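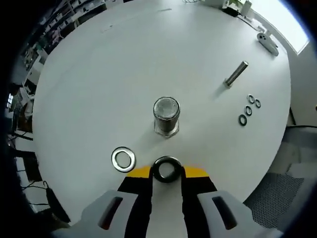

Figure 2. Gripper holding a black ring over a round white table, with a metal washer and two bolts.

Reading time: 8 min

Home | Issues | Authors | Search

3.2 Grading of the study books

The catalog used in this section was compiled by Noboru Fukuda from the sheet music shelves of the Altport music library. It lists 309 books of studies for low brass, of which 172 are for trombone, 63 for tuba, and the rest for euphonium or for more than one instrument. Together the trombone and tuba books hold 3530 separate studies. Duets and orchestral excerpts were left out.

Each study was given a grade from one to eight. The grade was based on range, key, longest phrase without a marked breath, and the widest slur. Tempo was not used. Many older editions print no metronome mark, and later editors often disagree on one.

Two readers graded every study on their own. Tomoyo Sugiyama graded from the printed page, and the second reader played each study once before giving a grade. Where the two grades differed by one, the higher was kept. Where they differed by two or more, the study was played again by both readers and a grade was agreed. Most of these larger differences came from slow studies in tenor clef, which looked easier on the page than they were to play.

Books sold as progressive did not always rise in grade from front to back. In the tuba books the first third was usually in order, but the later studies were often grouped by key – flats first, then sharps – with little change in difficulty inside each group. The trombone books followed their printed order more closely. Books adapted from vocal exercises showed the least order of all, and several placed their longest phrases near the opening.

Transposed editions were treated as separate books. A study moved down an octave for tuba keeps its intervals, but the breath needed for the same phrase is much greater, and the grade went up in nearly every case. The Skundach editions add extra breath marks for this reason. The Yokoyama editions leave the phrasing as it was in the trombone version, and their grades are higher as a result.

The full table of grades was closed on July 27, 2018. Books that reached the library after that are not included. Section 3.3 compares the grades with the order in which teachers assign the same studies.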